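Home | Notebook | Stock lists | Bench rota | Search

Sterkutcombe workshop, notebook, September

Started 9.40. Job for today was the small parts shelving, which has been in a muddle ever since the Benítez order came in. Top shelf is for trays only from now on. Lower shelf for boxes and discs. Anything else goes back to stores at Sturnville or in the skip.

Wiped both shelves down before anything went on. The yellow marks easily so no scouring pads please, damp cloth and a drop of washing-up liquid. One of the feet was packed with folded card. Took the card out and wound the foot down 2 turns, sits level now.

Shelf depth is 700 mm, same as the old one, so the old labels will fit when we get round to printing them. I want 110 mm clear between trays. Less than that and you catch your knuckles getting one out. Measured with an offcut cut to length, which is hanging on the hook by the door. Please leave it there.

Discs: counted 26 on the stock sheet, but the sheet is from before the Atum job and I don't trust it. Needs a proper recount, stores and shelf together. Square boxes stay on the same shelf as the discs, to the left.

Still not settled: the thin rods. They live at the back of the lower shelf for now, with the red bits. They roll if you knock the shelf. A strip of angle along the back would probably do it, will look for a piece. 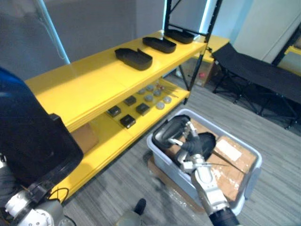 Three trays along the top is what I'd like to keep to. Spares go in the grey bin on the floor with the flattened cardboard. Benítez asked whether the spares shouldn't go up on the top shelf as well, as bending down to a bin all day is no fun, and we could lose the gaps. Fair point about the bending. I'd sooner raise the bin on a crate than lose the gaps. To try.

Stopped 12.15. To do: labels, angle strip, recount, crate.

Comments (2)

stores: Recount done our end, figures in the usual folder. Yours to add.

bench 2: Got a length of angle under my bench, help yourself. Needs deburring.

Sterkutcombe workshop notebook | Contact | Back to top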